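Reviews > Range Gear > Record Books

Print this page | E-mail to a friend

The Dudby Bound Book for Home Collectors
Reviewed by Lempi Väisänen

I have kept some sort of gun record since my father handed me his deer rifle and told me to write the serial number down somewhere I wouldn't lose it. I wrote it on the back of a seed packet, and you can guess how that went! Then came a spiral notebook, and after that a spreadsheet that died with the laptop. So when Siiri Tikkanen at our club told me she had moved everything over to the Dudby book, I ordered one the same evening.

It is a personal record book, meant for those of us who hold no license and simply want our own paperwork straight. There are 200 numbered entries, one line to each, running across both pages: maker, model, serial number, caliber, where it came from and when, and the same again for where it went. At the back are 15 blank sheets for trust papers, tax stamp notes and the like (I used 2 of them in the first week, mostly for suppressor details).

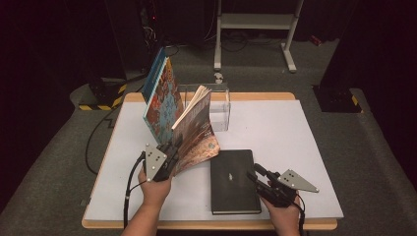 What I like best is the binding. The pages are sewn in, so nothing slips out when you carry it to the safe and back, and the stiff cover holds up fine on a shelf. My one real grumble is that it won't stay open flat for the first month or so. An ordinary paperback does the same thing, with the pages curling up and fanning whichever way they please, and that's fine for a novel but a nuisance when you are trying to copy a long serial number with a flashlight in your other hand. I ended up laying a cleaning rod across mine.

The paper takes ballpoint nicely. Gel pen smeared on me, so give it a minute. I also had a Gunico book for a while, and its columns were so narrow that I had to shorten every importer's name to fit.

Would I buy it again? Yes, and I did, a second one for my brother-in-law Heikki, who still uses index cards. Do keep a copy somewhere other than the safe, and check your own state's rules on private sales, as the book doesn't go into them.

Related reviews
Räsänen Two-Shelf Safe Organizer
Pludden Dehumidifier Rod, One Winter On
Fireproof Document Pouches: 3 Compared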